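CAN THE MACHINE DO THE CHORES YET – talk notes
Serkport evening session, Tuesday, June 22, 2021
40 min incl. questions. Water on the left. Slow down this time.

OPEN
Hands up who has a dishwasher. Right, so you have a robot already. It does one chore, in a box, and you still load it and unload it. Keep that in your head for the rest of the talk – the loading is the hard bit. The washing part we solved decades ago.

Short answer to the title: some chores, some of the time, with a person close by. Longer answer is the next half hour.

WHAT PEOPLE ASK ME
Mostly the same stuff. Can it fold. Can it put away groceries. Can it sweep the shop at night, can it find the 7 mm socket and put it back in the right drawer. (pause, shop people always laugh at the socket)
Sweeping yes, sort of. The rest is picking things up. Everything people hate doing at home is picking something up and putting it somewhere else. Same on the shop floor.

WHY PICKING UP IS HARD
- you have to see the thing
- you have to know which way round it is
- you have to get two fingers on either side without knocking it over
- then not drop it, and know when you have dropped it
A four year old does this while talking. Say that line, don't explain it.

Shadows! Don't skip like last time. A person looks at a dark patch on a table and never thinks about it. A camera program has to be taught that the dark patch isn't a thing. Or that it isn't the edge of a thing. Ours at Joltari kept trying to grab the dark side of a mug, went on for weeks.

THE WORK AT HAND
Go to the two sim slides. One object, one table, one arm. As easy as we can make it. Leave them up a while, let people look at them before talking. 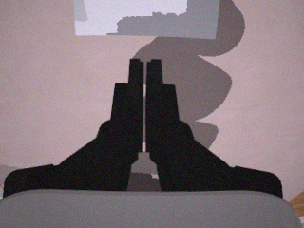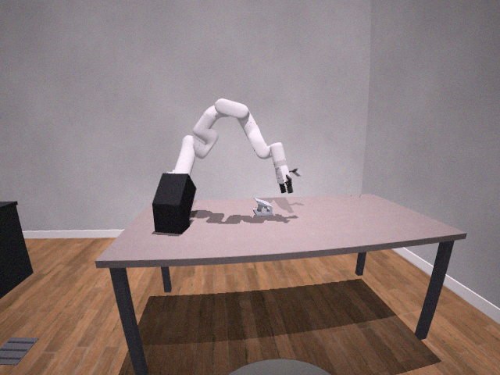
Simulated workspace, gripper view first, then the whole arm at its table. Nothing in the fingers in either one.

Points to make while these are up:
Gripper view – look how much of the picture is the gripper itself. The fingers sit right in the middle of what you're trying to see. Like threading a needle with mittens on and the mittens are also your glasses. (maybe cut, got a groan in Trumham)
Wide view – helps you know where the arm is. Not so good for the last inch. So you want both.
Two fingers. No thumb, no palm. Ask them to pick up their phone with two rulers.
Ask the room: how would you come at the pale one on the table? From above? From the side? Take two or three answers, there'll be an arguement, good, let it run a minute.

Then: this is a bare table. Now think of your kitchen table. Mail, keys, half a banana. Your workbench is worse.

WHY PRACTICE IN SIM
Cheap. Nothing breaks. Run it all night and nobody has to sit there. Move the light, move the object, go again.
But – a simulated block weighs what you say it weighs. Real sponge squashes. Real bag of rice moves around inside itself. Stuff that works great on the screen can fall apart on the real bench and you find out why much later.

NUMBERS SLIDE
Our own bench trials, Cheema project, real arm, mixed household items. 2,679 tries. About 80 percent ended with the item in the bin it was meant for.
Let them be impressed, then: would you keep a dishwasher that broke one plate in five?
Be fair – most misses were boring. Missed the item, closed on air, stopped. Not smashed crockery. But somebody still has to walk over and reset it, and if you're walking over anyway you may as well put the cup away yourself.

That's the test I'd use for home or shop. Not "can it do it" but how often do you have to get up.

WHERE IT IS OK NOW
Shop floor, same part all day, same tray, same spot. Fine, go buy one, get a proper safety check done first.
Floors, with the usual cables and socks trouble.
Sorting a few known items into a few known bins, if speed doesnt matter.

WHERE IT IS NOT
Laundry. People keep showing me folding clips, ask how long it took and what's been edited out.
Anything see-through. Glasses, cling film, forget it.
Cluttered drawers.
Anything with "just" in it. Just tidy up. Just wipe round the back.

IF ASKED ABOUT JOBS
Don't dodge. In the shops I've been in, the person who did the picking now looks after the machine that does the picking, and two other things on top. Some like it, some don't. Don't promise anything.

IF ASKED WHEN
No dates!! Last November I gave a date and it's been quoted back at me ever since. Say the easy shop jobs are here, the kitchen is a good way off, move on.

CLOSE
Back to the dishwasher. Before you buy anything, count how many times you got up this week. Write it on the fridge. Questions, then chairs back against the wall, they want the room back.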